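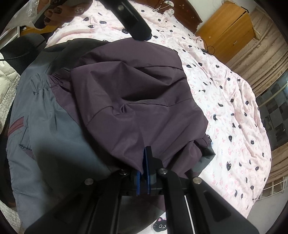

Erst die Reißverschlüsse zu, dann falten, sonst kannst du dir die ganze Mühe sparen, meint Efua, und zwar jedes Mal, wenn ich mit einer Jacke anfange. Inzwischen mache ich es brav so (meistens jedenfalls). Bei der grauen mit dem schrägen weinroten Reißverschluss habe ich es heute natürlich wieder vergessen und musste sie noch mal aufklappen. Also gut, Efua, steht jetzt schriftlich hier drin.

5. Juni 2018, Werkheft Textilecke, Eintrag 63

Thema heute: Jacken auf dem Bett zusammenlegen. Ich wollte das schon im Mai machen, aber da hingen wir ja noch ewig an den Handtüchern fest, und dann fehlte der halbe Jackenstapel, weil Leif ihn mit nach Hause genommen hatte, um die Etiketten einzunähen. Jetzt ist alles wieder da, und ich habe mir auf dem Katzenbezug einen Haufen gemacht und einfach angefangen.

Zum Bezug gleich vorweg: Ich mag ihn! Blassrosa, kleine schwarze Katzengesichter, winzige rosa Blümchen dazwischen. Alvar findet ihn albern und hätte lieber den glatten grauen gehabt, aber auf dem grauen sieht man die graue Jacke doch überhaupt nicht. Auf dem Rosa hebt sich fast alles gut ab. Nur glattziehen muss man ihn vorher, und das habe ich nicht gemacht, er war die ganze Zeit zerknautscht. Unter so einer dicken Jacke merkt man die Wellen erst, wenn man die Ärmel einschlagen will und nichts richtig flach liegt. Nächstes Mal: erst Bett, dann Jacken.

Die lila Jacke. Dunkles Lila, glatter Stoff mit leichtem Glanz, und sie rutscht wie verrückt. Ich habe sie zuerst auf der grauen wattierten liegen lassen, weil ich dachte, der Untergrund ist weich und hält sie ein bisschen. Hält er nicht. Man zieht an einer Kante, und in der Mitte schiebt sich alles zu einem Knubbel zusammen, während die andere Kante bleibt, wo sie ist. Viermal probiert, viermal Knubbel. Besser wurde es erst, als ich die Lila ganz heruntergenommen, an den Schultern hochgehalten, einmal ausgeschüttelt und neben der grauen direkt auf den Bezug gelegt habe. Dann Ärmel nach hinten, Seiten zur Mitte, von unten hoch. Ein sauberes Paket, das leider nach einer Minute wieder aufgeht, wenn man nichts darauflegt. Ich habe eine von den schweren Strickdecken genommen, das reicht.

Frage an alle: Wollen wir solche glatten Sachen überhaupt falten? Yaw hängt seine grundsätzlich auf und hat mir beim Kaffee lang und breit erklärt, warum die Nähte sonst irgendwann Knicke bekommen. Kann sein. Wir haben aber nur die kurze Stange hinter der Tür, und die ist voll mit den Mänteln. Ich schreibe es auf die Liste.

Die graue wattierte. Die ist eigentlich die gutmütigere von beiden, wenn man weiß, wo man anfassen muss. Tückisch ist die gereffte Stelle mit dem Gummizug, da, wo das Grau in das lila Teil übergeht. Der Gummi zieht den Stoff zusammen, und wenn man genau dort knickt, steht die Jacke hinterher auf wie ein offenes Buch. Also die Falzlinie ein Stück tiefer setzen, quer durch das Wattierte, und vorher die Luft herausdrücken. Ich knie mich dafür mit einem Bein aufs Bett und streiche mit beiden Unterarmen von der Mitte nach außen. Sieht bestimmt bescheuert aus, geht aber prima. Der schräge Reißverschluss muss, wie gesagt, zu sein, sonst wandert die eine Vorderseite beim Falten unter die andere und man hat auf einmal ein Dreieck in der Hand.

Noch etwas zu Grau und Lila: Weil an der grauen auch ein lila Stück dran ist, habe ich mich zweimal vergriffen und die falsche Jacke am Zipfel gehabt. Am Stoff merkt man es dann. Trotzdem würde ich die beiden nicht mehr übereinanderlegen, wenn man schnell arbeiten will. Zum Üben dagegen ist die Kombination richtig gut, da muss man wenigstens hinschauen!

Die cremeweiße Steppjacke habe ich mir für den Schluss aufgehoben und dann nicht mehr geschafft. Die braucht ohnehin mehr Platz und saubere Hände. Roald wollte sie in den Vakuumbeutel von Stiteo stecken, ich bin dagegen. Wir hatten das schon mit der alten Daunenjacke, und die war danach monatelang platt und traurig. Lieber locker rollen und in den Kissenbezug, so wie bei meiner Mutter früher.

Das Graugestrickte kommt zu den anderen Stricksachen und wird nur gelegt, nicht gehängt. Das weiße feine Teil bitte extra, nicht unter die Jacken! Reißverschlusszähne und so ein Stoff, das gibt Fäden. Mir ist so etwas vor Jahren mit einem Schal passiert, und ich ärgere mich immer noch.

Kisten: Die von Saltden sind für die wattierten Sachen zu flach. Eine Jacke geht, zwei gehen mit Gewalt, und dann springt der Deckel hoch. Die tiefe Kiste mit der Nummer 8 wäre richtig, aber da liegen die Gardinen drin, die Leif noch kürzen will. Leif, wann? Bis dahin stehen die fertigen Pakete auf dem Regalbrett, graue unten, lila obendrauf mit der Decke als Gewicht. Wer etwas braucht, nimmt bitte von oben und zieht nicht aus der Mitte.

Eingetragen habe ich die lila unter 77 und die graue unter 441. Ich weiß, die Nummern springen, das ist noch die alte Zählung aus dem Heft von Czarnecka, und ich fange jetzt nicht an, alles umzuschreiben.

Offen:
Cremeweiße Steppjacke rollen, Kissenbezug dafür suchen
Zweite Stange oder wenigstens Haken, Yaw fragen, ob er noch welche hat
Katzenbezug bügeln (oder ordentlich spannen, mir reicht das)
Kiste 8 frei machen
Efuas Faltbrett aus Pappe ausprobieren, sie schwört darauf, ich glaube bei dicken Jacken noch nicht dran

Nachtrag, später am Nachmittag: Das lila Paket ist unter der Decke zugeblieben. Als ich sie weggenommen habe, ging nur der eine Ärmel ein Stück auf. Ich lasse es über Nacht so liegen und schaue morgen noch mal nach.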